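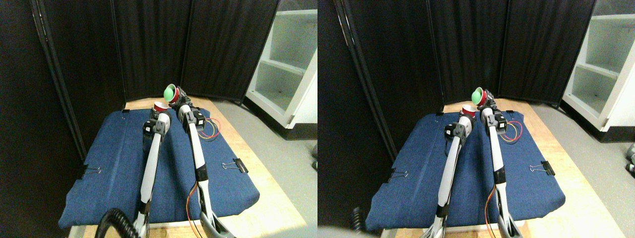 Student team enters two-arm cup task in Tirkenow robotics contest

The robotics club at Lazăr Technical College will enter a bimanual handling task in the Tirkenow student contest in October. The task uses two arms, red plastic cups and a green ball. Each arm has its own gripper, and both work over a cloth-covered surface held with binder clips.
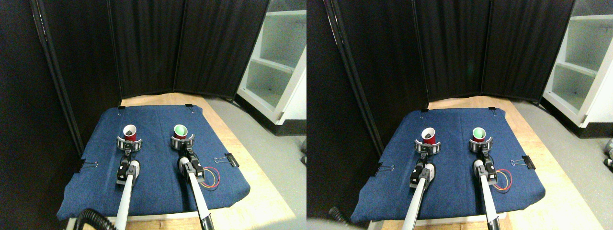
Nine students are on the project, led by Radu Cârstea and Sirkka Oksanen. The control software was written in the spring term and is tuned through repeated trials — 762 logged so far. Each trial is capped at 19 seconds under contest rules.
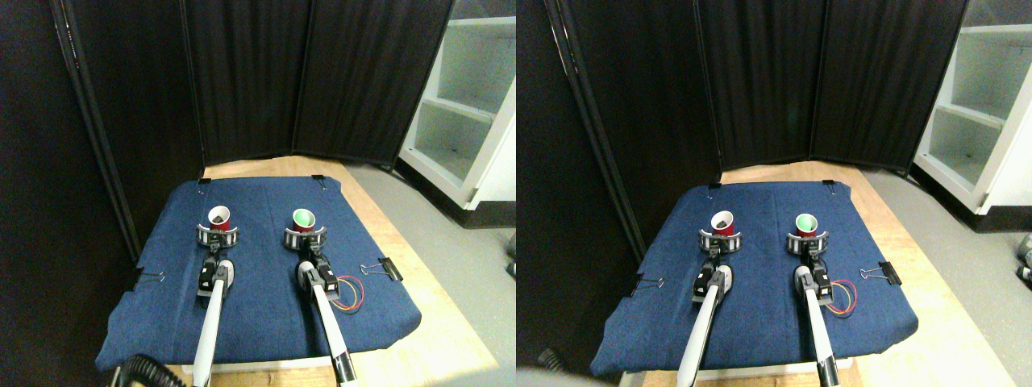 Gripper closing force remains the main variable. Too much deforms the cup wall, and too little lets the cup turn during a transfer. The team plans to fix the setting before entries close and leave only arm timing open to change.

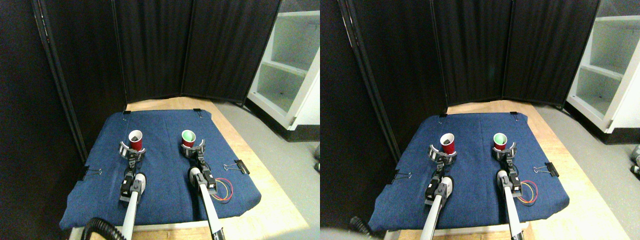

Timing is the harder problem, according to Margareta Grecu, and she would like the cap raised for two-arm entries next year. The organizers have not yet responded.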